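Cellska Help > Home and Furniture > Wood finishes

White ring and tacky patches on an oiled table top

Posted by Edem Dogbe, 9/11/18
Views: 1331

I have a solid wood table, bought second-hand from a shop in Erndale. The seller told me it was finished with oil and had never been varnished. In February I gave it two coats of a hardwax oil, left overnight between coats. Most of the surface is fine. Two problems remain.

First, there is a white ring where a hot mug stood. It does not feel raised. Second, the area near one end is still tacky when the room is warm, and paper sticks to it. Washing with warm water and a little washing-up liquid made no difference to either.

Do I need to sand the whole top back to bare wood, or can I treat the two areas separately? I have 120 and 240 grit paper and a random orbital sander. The remaining oil in the tin is usable.

Shazia Tarar
Member, 683 posts

Treat them separately. The two faults have different causes.

The white ring is moisture held in the finish. Heat drives water vapour into the top layer and it scatters light there, so you see white. If the wood itself were stained, the mark would normally be dark. Try the mildest method first: a dry cotton cloth over the ring and an iron on its lowest setting, no steam, for a few seconds at a time. Lift and look after each pass. If the ring fades, carry on until it has gone. If there is no change after several passes, stop, rub the area along the grain with a fine grey abrasive pad and apply a very thin coat of the same oil.

The tacky end is excess oil that has not cured. Hardwax oil should be wiped until the surface looks almost dry. Anything left standing forms a soft skin, and a second coat over it makes matters worse. Wipe the patch with white spirit on a lint-free cloth, changing the cloth often, and leave it for a day with the window open. If it is still soft, scrape it lightly with a cabinet scraper. Sandpaper will clog. 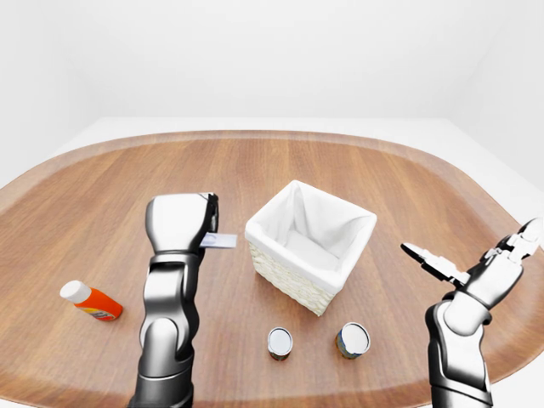
Straight-grained top with a raised rim and a lined basket on it.

If your table has a lip of that sort, check the inside corner of it. Oil collects there and stays soft long after the flat area has cured. A cotton bud with white spirit will reach it. Keep the orbital sander well clear of a raised edge; use a folded piece of 240 by hand, with the grain.

One safety point. Cloths used with oil can heat up and catch fire as they dry. Lay them flat outdoors or soak them in water before they go in the bin.

Atif Swati
Member, 9 posts

just sand it all off and varnish it. did mine with Bravo satin and have had no marks since

Kausar Siddiqui
Member

I would not varnish over this until every trace of soft oil is out, as the varnish may not bond — mine peeled at one end within a year. Otherwise I agree with Shazia Tarar. I would add that full cure takes longer than the tin suggests in a cold room. I allow 14 days before putting anything heavy or hot on the surface, and I keep felt pads under anything that stays in one place. Also stir the tin properly before use. The solids settle, and oil taken from the top of an unstirred tin dries unevenly.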